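Re: Replica produce for the loan collection - bananas
List: Teaching Resources and Display Materials
Date: Saturday, December 31, 2022

Dear list members,
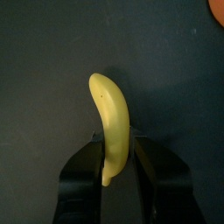
Further to the enquiry quoted at the foot of this message, I am writing on behalf of the Loan Collection to set out our position on single bananas in the replica produce range, and to correct two entries in the catalogue as it was circulated in September.

The first correction concerns item 3044. The catalogue gives it as "banana, hand of five". It should read "banana, single". Centres that reserved 3044 in the expectation of a full hand will receive one piece of fruit per tray, and may amend their booking without charge. The hand of five remains available as item 710, though there is a waiting period on it for most of first term.

The second correction concerns colour. The entry described the single banana as "bright yellow". Members who use the collection for ripeness sorting have pointed out, quite properly, that this is not adequate. A banana that is golden along one side and olive or greenish along another will be placed in different groups by different children, and the teaching notes should allow for that. The revised entry will read "yellow, with some green". We would also ask educators not to treat a small brown dot on the skin as damage. Ripe fruit has spots, and a piece with one tiny mark is perfectly serviceable for sorting, still life and shop play.

On the question of Grollora and Torero stock, both ranges are held and both may be borrowed. The Torero pieces are the heavier of the two and are better suited to the weighing activities. The Grollora pieces are lighter and hold their shape well, but the stems are short and take most of the wear when children lift the fruit by that end. Please encourage them to pick it up around the middle. Where a stem has split, return the piece in a separate bag with the tray number written on the outside.

Cleaning remains as previously advised. Wipe with a damp cloth and a mild detergent, dry by hand, and leave on a rack overnight before repacking. Do not use the dishwasher, and do not use any abrasive cream, which dulls the finish permanently. Pieces should go back into the tray in a single layer - the Clasar trays have a curved recess for the banana, and it will only sit flat one way round.

Members setting up a still life corner have asked what we recommend as a ground. A dark, matte cloth or board is the most satisfactory under yellow fruit. Patterned cloths are included in the kit for home corner use only.

The replacement charge for a lost single banana is unchanged. The collection presently holds 300 pieces of replica fruit, of which 60 are set aside for regional centres and cannot be booked through the general form. Regional members should continue to write to the list or to me directly.

An amended catalogue will be posted to the members' page when the office reopens. Until then, please rely on this message where the two differ.

Yours faithfully,

Lăcrămioara Dobre
Loan Collection

On the earlier message, a member wrote:

> Dear colleagues,
>
> Our centre borrowed the mixed fruit tray last term and we were very
> pleased with the apples and the pears. We had booked 3044 as well,
> and were expecting a bunch of bananas, but only one was in the tray.
> Has the rest gone astray, or is the catalogue wrong?
>
> Also, several of our four-year-olds put the banana with the unripe
> fruit and several put it with the ripe, and there was quite a
> discussion at group time. Is there a correct answer in the notes?
> I could not find one.
>
> Lastly, could someone advise whether the Lazăr baskets are
> suitable for storing the fruit between sessions, or whether it should
> always go back in the tray?
>
> With thanks,
> Kindergarten room, north campus

P.S. The Lazăr baskets are suitable during the day. Please use the tray overnight and for all transport.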